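Two arms and a very small game

Elfriede Hellwig and Ravinder MacPherson share a workshop in Clellville, on the ground floor of a former printing house. Most members repair bicycles or build shelves there. These two have spent their evenings since last February on a project they call Komska, in which robot arms should learn to play pool on a table made for children.

"We wanted a task where you see at once if it is good or bad," says Hellwig. "With a ball there is no discussion."

She worked 14 years with packaging machines before she changed to teaching. MacPherson writes the software, mostly after his daughter is asleep. They paid 1690 euros for the first arm, second hand, and needed 8 weeks until it moved without stopping itself. "The old owner had set very strict limits," he explains. "First I thought the motor was broken. I even wrote him an unfriendly mail. Later I had to write a friendly one."

The long wooden board under the game is clamped to the metal table. For Hellwig this was the most important step of the whole build. Before, she says, every small push moved the pool table a little, and all positions in the program were wrong again.
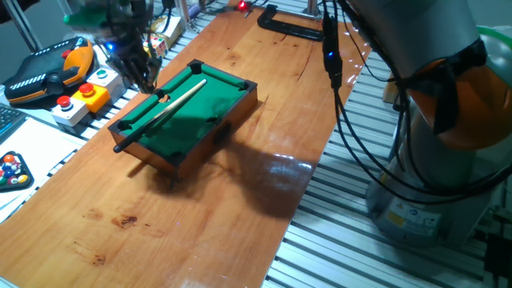
Why did they choose such a small pool table and not a normal one?

The reach of the arms decided it. A full table would need a rail on the ceiling, and the workshop does not allow drilling there.

The cue made more trouble than the two expected. It is thin, and a hand with many joints does not hold thin things gladly. "If the fingers close too hard, the cue turns," says MacPherson. "If they close too soft, it slides back at the hit. Between these two there is not much room."

They have tried seven versions of the grip until now. Hellwig keeps notes of each one in a paper book, with drawings, and does not want to change to a computer for it.

For the coming weeks they plan the break shot. MacPherson would like to have it ready before spring. Hellwig wants first to tidy the cables.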